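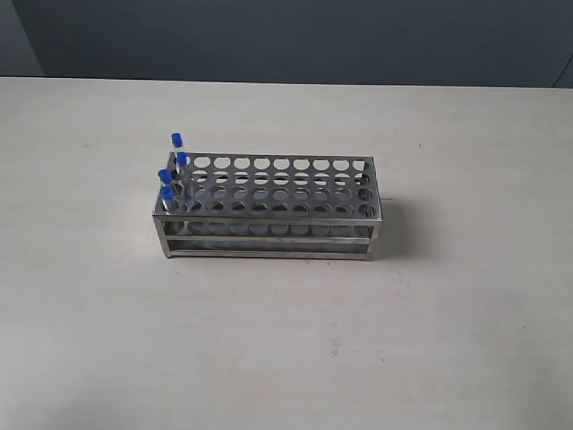 Equipment Review: Wernov Tube Sorting Cell
Prepared for the Peltard Diagnostics laboratory group by Josué Pimentel, Bench Operations

Peltard's sample reception room has operated the Wernov sorting cell since September. The review covers its performance on routine work, its handling of steel racks, and its effect on the duties of bench staff. It is addressed to laboratory managers considering a similar purchase.

The Wernov is a single-arm unit intended for small capped tubes. It moves them from incoming trays into racks by test type and records each position. Staff still open deliveries, check paperwork and set aside anything leaking or mislabeled. On a normal shift the cell places 400 tubes, enough for our daily intake at the main site.

Rack handling

The manufacturer recommends its own plastic racks. We chose to keep our stainless steel ones, which go through the washer without warping and are already used in every room. The choice added two days to setup. Brushed metal reflects overhead light, and the vision system at first took bright spots on the top plate for caps. Lowering the lights over the cell and retraining the rack profile corrected the fault. Blue caps are found reliably. Clear caps are still missed from time to time and must be placed by hand.

Part-filled racks deserve attention. The cell fills from the left column, four tubes to a column, and will release a rack with only one column occupied if the batch ends there. Such a rack is awkward to carry level. Our procedure now asks staff to combine short batches before transport – a small task, but one that was missing from the Wernov manual.

Effect on staff

No positions were removed. Three technicians who formerly sorted by hand now rotate through reception, exception handling and the chemistry bench. They report less wrist strain and fewer interruptions. They also report that the remaining manual work is harder on average, as the simple tubes go to the machine and the doubtful ones come to them. Managers should allow for this when setting targets. Hand sorting is practiced once a month so that the room can continue during a stoppage.

Training took 4 hours per person. The Papadakis course supplied with the cell is clear on daily cleaning and weak on error recovery.

Comparison and rating

We also tried the Zakard bench sorter. It is quieter and takes less space, but it would not accept our racks. For a laboratory prepared to buy new racks, it merits a trial.

The Wernov is recommended for sites with steady intake and staff time to supervise it. Smaller sites are advised to continue sorting by hand. The rating will be reviewed after the software update due 1st January.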